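Ticket 301 – Bars arriving short in gray bins, packing bench 2
Status: Closed
Opened by: Lingyun Qin
Assigned to: Shengli Li
Product: Podik bar, mixed carton
Opened: 2019-09-07

Reported problem

Carton count at Skuleo does not match the bin count. Bins are filled to the pick sheet at the bench, the carton scale accepts them, and then the customer opens a carton and finds one bar missing. Ten cartons returned so far. Missing bar is red in most of them, green in the rest. No damaged cartons, no broken tape.

Lingyun Qin

First response

Please confirm the following before I come down.

Which bin type is on the bench, the straight-walled one or the one with the sloping inner back wall?
Is the tare on the carton scale the February value or has it been changed?
Are returned cartons all from the same shift?

Shengli Li

Reply

Sloping back wall. Tare unchanged as far as I know, Baoshan Tang has the login. Shifts are mixed.

Lingyun Qin

Work log

Scale checked with the reference weight. Reads correctly, repeated with the weight in each corner of the platform, no drift. Tare is the February value. Tolerance is set too wide, however. A carton one bar short still falls inside the accept band, so the scale was never going to catch this. Noted for later, not the cause.

Moved on to the bins. The red and green bars are the same length and share one pick sheet, so a bin holds both colors loose on the floor. Bars tend to end up against the back edge, at the foot of the sloping panel, and there they are easy to miss when the bin is emptied from the front.
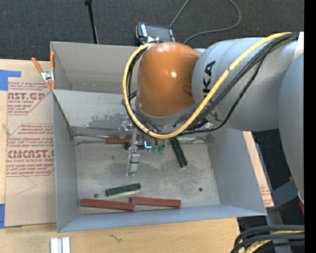

Ran a test with the bin tipped toward the front wall before emptying. Everything slid forward and the count was correct each time. Ran it again without tipping and left a red bar behind on the second bin. It was then carried into the next fill, where the count came out one over and the extra bar went back to stock. That matches the stock report, which shows a small surplus of red against 4,000 issued.

The walls and floor are dull gray and the floors are scratched and smudged from use. Under the bench lamp the red does not stand out well from the rear. A clean floor helped a little. Wiping down did not remove the scuffs on the sloping wall and I would not spend more time on them.

Shengli Li

Comment

Can we just go back to the straight-walled bins? We still have a stack of them from the Erkik order.

Valentin Bălan

Reply

They do not fit the rack at bench 2. The lip is too wide – tried it last year. They would have to sit on the table, and then the cartons have nowhere to go.

Shengli Li

Fix applied

1. Bin is tipped forward before emptying. Added to the bench card.
2. Empty bin is checked along the back edge before refill.
3. Carton scale accept band narrowed to less than one bar. Baoshan Tang made the change, I verified it with a short carton and it was rejected.
4. Bench lamp moved toward the rear of the table.

Item 3 will produce some false rejects when the carton board is damp. If that happens, weigh an empty carton and reset the tare. Do not widen the band again.

Shengli Li

Follow-up

No short cartons since the change. Two false rejects, both cleared by resetting the tare. Bench card reprinted because the first version said "tilt back".

Lingyun Qin

Closing. Reopen under the same number if Skuleo reports another one. The straight-walled bins are a separate request, please raise it with Xuelian Xiong.

Shengli Li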